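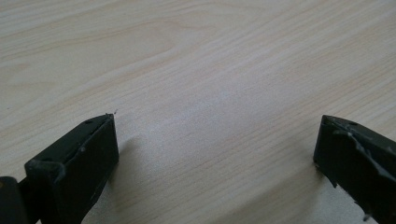 *Pale tabletop with a wood grain, Zabala open day*

I went to the Zabala open day mostly for the free coffee and came home wanting to run my hand over every table in my house. If you have the slightest interest in furniture (or floors, or kitchen counters, or the stuff your desk is covered in), put it on your list for next year!

Zabala makes tabletops. They don't do legs, they don't do chairs, and they only started doing shelves because a customer in Zaltinano kept asking. The building sits at the far end of the industrial road, past the tire place, and the sign is so small that I drove by it twice. Parking is on the grass. Wear shoes you don't love.

They take you round in small groups, and the tour runs nearly 2 hours, although ours went long because people kept stopping to touch things. You start in the sample room, and I could have stayed there all afternoon. The drawers go up to the ceiling and hold 553 patterns, every one with a number and most with a nickname the staff made up. There's a gray one called Wet Dog. There's a dark one they stopped making years ago and still get letters about.

The table in my picture was my favorite thing of the day. It's a very light beige, almost cream, and the grain is only a bit darker than the background, so at first you think it's plain. Then you get closer and there's so much going on. The lines run in long lazy waves toward the upper right, and over on the left they swing out into big loops, like the edge of a knot. Farther right they tighten up into thin slanting streaks. The finish is smooth enough to pick up a soft patch of light in the middle, and the grain nearly disappears there. I kept moving my head from side to side to watch it come and go, and I wasn't the only one doing it.

Our guide told us that pale grain is the hardest kind to get right. Dark patterns forgive a lot. With a pale one, a line that's a touch too strong will jump out at you from across the room, and people start seeing faces in it. She said they once had to pull a whole run over something that looked like a duck. I asked if any of the duck tables were left and she laughed and changed the subject, so I have my suspicions.

After the sample room you get the pressing hall, which is loud and smells like warm glue and toast. You watch from a walkway behind a yellow line, and they hand out earplugs at the door. The big press comes from Deltometti and it's older than I am. It closes very slowly, there's a long hiss, everybody leans in, and then it opens and out comes a tabletop. We saw it go 3 times and I'd have happily stood there for more.

Edging comes next, and I hadn't expected to enjoy it, but the corner work is lovely to watch. They still finish the rounded corners by hand with a little block and a strip of something like fine sandpaper. You could try it on a scrap piece. Mine came out lumpy. The kid next to me did a perfect one and got to take it home.

Lunch was soup and bread from Zutton, the bakery down the road, served on the company's own tables. Get the seeded roll.

A few practical bits: the doors open at 9 and the first tour fills up fast, so go for the one at 4 if you like a quieter group. The walkway has stairs at both ends, but there's a lift if you ask at the desk. The offcut bin by the exit is pay-what-you-like, and I took two pieces in pale beige. One is under my kettle already.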